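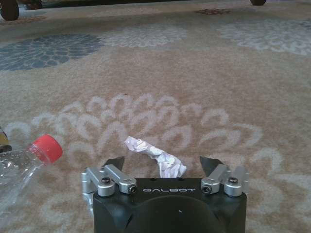 Printed rug fading near window, and a stiff patch after spot cleaning

tufted_out
Posted 01/09/2018
I have a large low-pile area rug, beige ground with a printed floral pattern, sold under the Zistetton name. The label says 80% polypropylene, the rest polyester. Two problems.

1. The third nearest the window is lighter than the rest. The dark colors have gone toward gray and the beige has hardly moved.
2. I treated a coffee spill with Drillik spot foam, following the can. The stain is gone but the patch is stiff and now picks up dirt faster than the pile next to it.

Is either of these fixable? I don't want to make it worse before I know.

weftside
Number 2 is residue. The foam leaves surfactant in the pile and it holds soil. Rinse it out: plain lukewarm water on a white cloth, blot, dry cloth, blot, repeat until no suds come up. Expect to do it 7 times or more. Do not scrub, it distorts the tips and you get a fuzzy patch that reflects light differently from everything else.

Number 1 is not fixable. Light damage to a printed face is permanent.

hardboard_hal
Plain water will get you most of the way but slowly. A tablespoon of white vinegar in a quart of water breaks down alkaline residue much faster. Test a corner first.

weftside
Vinegar only helps if the residue is alkaline. A lot of the foams sold now are close to neutral. If his is neutral you've added a second thing that needs rinsing. Water first, vinegar only if water fails.

hardboard_hal
I have never seen diluted vinegar hurt polypropylene. The fiber is inert to it.

weftside
The fiber is. The print and the backing adhesive are separate questions. Solution-dyed polypropylene has the pigment inside the filament and you can do nearly anything to it. A printed rug carries its color at or near the surface. Part the pile and look. If the color stops partway down and the base is pale, it's printed.

tufted_out
Parted it in one of the dark flowers. Color goes down maybe a third of the way, then it's off-white to the backing. So printed.

weftside
Then go easy on everything, including water. Don't soak it. If the backing is jute it can brown when it stays wet, and the brown wicks up to the tips as it dries.

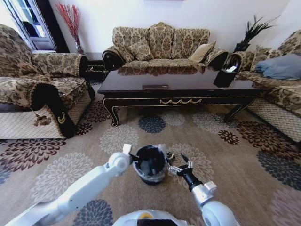
The other thing to check is what is under it. A PVC grid pad on a finished floor can leave marks if moisture gets trapped between the two. Lift the edge while the patch dries and prop it so air moves underneath. Felt pads hold water longer, so pull the pad out completely if yours is felt.

mezzanine5
On the fading – rotate it 180 degrees now and then every September. It won't bring color back but the two ends will even out over a few years and you stop noticing. I did this with a Tridolier wool blend and after 3 years the difference was small.

If you can't rotate because of the furniture, put a UV film on the glass. It cuts the ultraviolet part well. Visible light still does some damage.

hardboard_hal
I'd skip the film. On some double glazed units it raises the glass temperature enough to stress the seal, and some window warranties exclude it. A sheer curtain drawn in the afternoon does a decent job for less money.

mezzanine5
Depends on the film. Absorbing films heat the glass, clear reflective ones less so. Ask the window maker for a compatibility list before buying. Agree that a curtain is simpler.

tufted_out
Window units are Timmermans, and the paperwork does exclude aftermarket film. Curtain then.

Has anyone used fabric markers on the faded areas? I've seen it suggested elsewhere.

weftside
Don't. Polypropylene doesn't take dye from a marker. It sits on the surface, rubs off on socks and shifts color as it ages. You end up with a third shade.

mezzanine5
Seconded. I tried it on an offcut. It looked fine for 5 days and then went purple.

tufted_out
Update on the patch. Rinsed with water only and left it propped overnight with a fan on it. The stiffness is mostly gone. There is still a faint ring at the outer edge when the light is low.

weftside
Ring is the wetting line. Mist lightly past it, wider than the original patch, and blot from outside toward the center. Vacuum with the beater bar off once it's dry.

hardboard_hal
Or the vinegar.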